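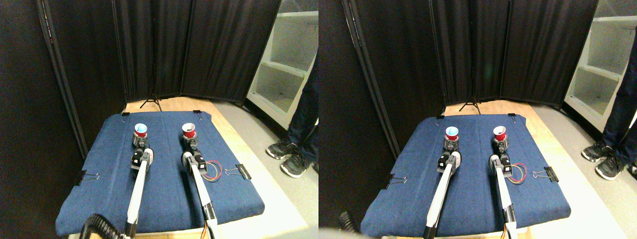 Figure 2. Bimanual cup task on the Rellon bench, in two views from slightly different vantage points. Each arm has a red cup in front of its gripper.

3.2 Collecting demonstrations

We recorded 800 demonstrations of the two-cup task, which is 800 more than any of the operators now wishes to remember. Each episode was driven by hand through the Urnus teleoperation rig and stored with both views and the joint positions of both arms. Operators were told to move naturally, an instruction that produced four distinct ideas of what natural means. Vishwakarma approached every cup as if it might bite; Bajpai did not. We kept both styles, and the effect of operator identity is taken up in Section 5.

The work surface is a pad covered in blue denim and held at the edges with binder clips (Figure 2). An earlier pilot used a bare tabletop, on which the cups slid freely and the policy learned mostly to chase them. The cloth was retightened between sessions, and wrinkles that survived this were left alone and count as domain randomization.

A further 200 episodes were set aside for validation before any training began. Episodes in which a cup tipped over were labeled as failures and retained. Van Acker and Rana labeled these separately and disagreed on 2, both of which concerned a cup that leaned for some time before making up its mind.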